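How do you keep a guest speaker from running long without being rude?

mapleporch
I help put together the Sunday order of service at a church of maybe 200 people, and this spring our pastor is away for most of March. We have guest preachers lined up, and I'm really looking forward to them! But the last time we had a visiting speaker he was scheduled for half an hour and went well past an hour. He was wonderful, I took pages of notes, and I also watched the nursery workers come to the back doors one after another holding other people's crying babies. Then the Spanish-language congregation that uses the sanctuary after us was standing in the hall with their instruments.

I don't want to be the person waving from the back row. I also don't feel right telling somebody who drove four hours (one of them is coming from Ostora) that the Spirit has until 11:15. How do other churches handle this? Do you put it in writing, and if so, what do you say?

Russo
Put it in writing, and do it early. I've been sending the letters at our church for 14 years, and I've only had one preacher get huffy with me. What works for me is a plain one-page email that goes out a couple of weeks ahead with the whole morning on it, start to finish. Welcome at 10:00, two songs, prayer, announcements, one more song, message at 10:35, communion at 11:05, out by 11:15. When they can see the communion sitting there after them they understand they're not the last thing on the program. If I only say "you have thirty minutes" they hear "thirty-ish" (and I'd probably hear it that way too!).

I also tell them about the babies. I mean I literally write that the nursery closes at 11:20 and the folks in there have been up since early. Preachers are mostly parents or grandparents and that gets them every time.

A few other things that have helped me over the years: ask if they'd like a clock, and put it where they'll really see it, on the front pew or the floor monitor. Ours was on the back wall for ages and it might as well have been in Zustine. Ask what passage they're using so your reader can do it beforehand, which saves a few minutes. And keep announcements short on guest Sundays. We used to let everybody with a bake sale come up to the mic and then we'd blame the speaker for the late finish, which wasn't fair to him at all.

About the fee, don't tie it to the time. Give them the same envelope either way, with gas money, and a thank-you card.
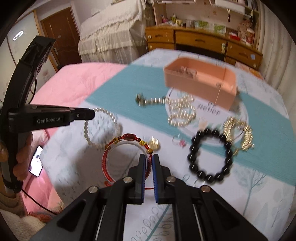 Trasurel says to just have the worship leader walk up and start playing softly when the time is up. Works at our place, the speaker always gets the hint and everybody thinks it was planned. I wouldn't bother with emails, they don't read them.

quietpew
I'd go easy on the piano thing unless you've warned the speaker first. It was done to my brother-in-law when he was visiting a church of 400 or so, and he thought the service had moved on to an altar call, so he started giving one. That added twenty minutes.

What we do is somewhere in the middle. One of our elders takes the guest out for coffee before the service, goes over the morning with him, and says, "I'll be sitting on the aisle in the second row, and when I close my Bible you've got five minutes." It's a person he's already met, so it doesn't feel like being scolded. And talk to the congregation that comes in after you! We asked ours if they could start fifteen minutes later on guest Sundays and they were glad to, they'd been wanting extra time for their own breakfast anyway.

Related topics
What do you pay a visiting preacher?
Sharing a building with another congregation
Children's message ideas when the pastor is away
Is it okay to leave before the last hymn?
Clip-on or headset mic for a soft-spoken speaker
Who hosts the guest speaker for lunch?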